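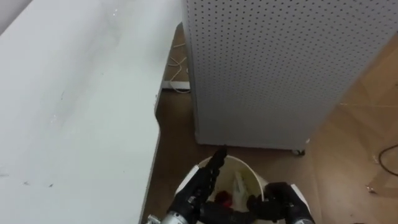 Fiifi Owusu sostiene que en una jornada de puertas abiertas hay que mirar las manos y olvidarse del resto: las piernas, la cabeza y la voz están resueltas o no hacen falta, y lo que separa una demostración de un producto es lo que ocurre en los últimos centímetros antes del contacto. Lo dijo en la cola del café, antes de entrar, y condicionó bastante mi recorrido por el laboratorio de Virnwood. No comparto lo de la cabeza, por motivos que explico más adelante.

La visita tuvo lugar el 8 de enero de 2023. El laboratorio ocupa la planta baja de un edificio de oficinas en Prurville y dedica la mayor parte de su actividad a la manipulación doméstica: recoger, ordenar, vaciar y limpiar en espacios que no se han modificado para el robot. El programa admitía grupos de cinco personas, con 40 minutos por grupo y una charla previa que se alargó más de lo anunciado.

La charla

La exposición se centró en la arquitectura de control. El robot lleva dos brazos con manos articuladas de varios dedos y una cámara en la cabeza que mira hacia abajo, hacia la zona de trabajo. El sistema de planificación, que internamente llaman Plumeck, divide cada encargo en etapas cortas con una condición de salida verificable. Si la condición no se cumple, la etapa se repite una vez; al segundo fallo se detiene y pide intervención. Me pareció una política conservadora y razonable. El ponente reconoció que alarga los tiempos y que en tareas largas acumula paradas que un usuario no toleraría.

La ejecución de bajo nivel corre en un módulo aparte, Issahaku, heredado de un proyecto anterior con pinzas de dos dedos. La migración a manos completas obligó a reescribir la parte de agarre y dejó casi intacta la de trayectoria del brazo. Pregunté si el cambio estaba justificado para tareas de este tipo. La respuesta fue que con la pinza el catálogo de objetos se agotaba pronto, sobre todo con bolsas, trapos y cualquier cosa sin geometría estable.

El biombo de la charla tenía proyectadas las cifras del conjunto de pruebas: 248 episodios registrados desde junio, de los que 189 se dieron por válidos. El criterio de validez es estricto. Un episodio en el que la tarea termina bien pero el operador ha tocado la mesa queda descartado. Eché de menos un desglose por tipo de objeto, que según el ponente existe pero no estaba preparado para enseñarlo.

La demostración

El puesto de trabajo es sencillo: una mesa blanca, un panel perforado blanco sobre ruedas, suelo de color madera y un cubo blanco en el suelo. El cubo es la parte interesante. Trabajar a ras de suelo con dos brazos exige bajar mucho las muñecas, y el borde circular actúa como obstáculo para las dos manos a la vez. En un recipiente estrecho, una mano tapa a la otra y ambas tapan el contenido. La cámara de la cabeza pierde entonces parte de la información que el planificador necesita para decidir si una etapa ha terminado.

De ahí mi desacuerdo con Owusu. La mano puede ser excelente, pero si la vista queda bloqueada por los propios dedos, el cierre se hace a ciegas o con lo que aporten los sensores de contacto. En Virnwood trabajan con las dos fuentes y dan prioridad a la visual mientras quede una porción suficiente del objeto a la vista. El umbral se ajusta a mano para cada recipiente —el ponente lo dijo sin rodeos— y todavía no han encontrado una regla general.

Una bolsa de plástico arrugada junto a un objeto rígido es un caso difícil conocido. La bolsa cambia de forma con cualquier roce, refleja la luz y puede engancharse entre dos dedos sin que el par de los motores varie de manera apreciable. Con un objeto rígido al lado, el segmentador tiende a unirlos en una sola región. Según el equipo, el color ayuda cuando el contraste con el fondo es alto y deja de ayudar en cuanto hay sombra.

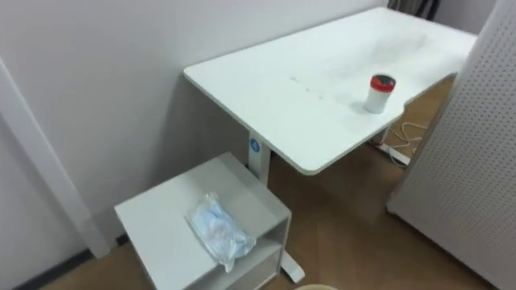 El puesto de pruebas: mesa con un recipiente blanco de tapa roja y, en primer término, el mueble auxiliar.

Las superficies blancas merecen un comentario. Mesa, mueble y panel son blancos o casi blancos, y la pared es de un gris muy claro. Un recipiente de cuerpo blanco sobre una mesa blanca se distingue sobre todo por la sombra y, en este caso, por la tapa. Pregunté si la elección era deliberada. Lo es en parte: el mobiliario se compró por precio, y después decidieron conservarlo como condición adversa para la percepción.

La bolsa transparente que estaba encima del mueble plantea otro problema. Con material transparente, la estimación de profundidad tiende a devolver el contenido o la superficie de apoyo, y la altura del agarre sale baja. El equipo lo compensa con una aproximación lenta y una parada al primer contacto. El método cuesta tiempo de ciclo, aunque no requiere sensores adicionales.

Quedaron sin respuesta la vida útil de los tendones de los dedos y el procedimiento de recalibrado después de un golpe contra el borde del cubo. Para lo segundo me remitieron a la documentación técnica, que se envía por correo a quien deje sus datos en la entrada. Dejé los míos. El aparcamiento del edificio se cierra antes de que salga el último grupo, de modo que conviene reservar uno de los primeros turnos.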